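Salut ! Moi c'est Zamfira Bucur, je m'occupe de la collecte chez Soltani et je cherche 5 personnes pour le projet Cerko, à partir de maintenant. Le boulot : montrer à un robot des gestes de cuisine, une pince dans chaque main, ranger, attraper, reposer, recommencer (oui, beaucoup recommencer !). On a déjà 172 démonstrations et il nous en faut 3 000, donc vous voyez le chantier.

Pas besoin de diplôme ni de savoir coder. Il faut de la patience, de bons poignets et une cuisine où on peut s'étaler un peu. Les pinces, je vous les prête, et on fait la première séance ensemble.

## Les gestes du moment

- Le torchon : plier, déplier, à plat sur la table.
- Les baguettes en bois et leur pot en maille noire, deux pinces tenues à la main et on y va doucement.

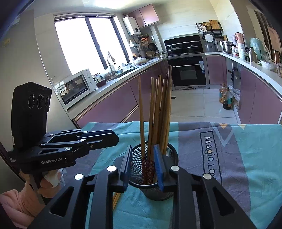
## Pour postuler

Écrivez-moi deux lignes avant le 16/06/2024, avec vos disponibilités et si vous êtes gaucher (j'en cherche !). Golshifteh ou moi, on vous rappelle.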